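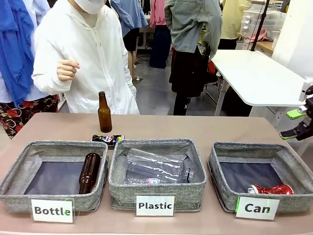 Why do people put recycling in the wrong bin when the labels are right there? Mostly they're in a hurry, and they go by whatever is already sitting in the bin before they read a word.

That was my hunch going in, anyway, and it's more or less what my term project at Numdale ended up being about. My supervisor, Mebrat Abera, suggested I stop reading about sorting habits and go stand beside some bins, so in November I did — two lunch hours a day, in the Tomham building, with a clipboard and very cold feet (I'd picked the spot by the doors).

I logged 682 items in the end. Coffee cups were the worst by a mile! Everyone had a theory about the lids. I also handed out 100 short surveys, and plenty of people told me they always check the sign, which didn't match my tally sheets at all.
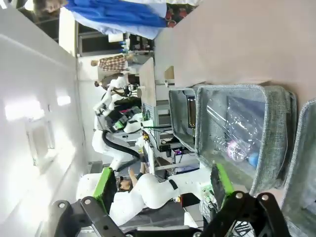 The other thing I hadn't planned for was food. A yogurt tub with a spoonful left in it makes people freeze up, and then it goes in the garbage. I'd like to redo the survey with a question on rinsing, because my neighbours at home argue about that constantly.

If I had another term I'd go over to the Endale campus too, where the bins are different colours and the cafeteria is on the same floor. My tally sheets are in the appendix, coffee stains and all.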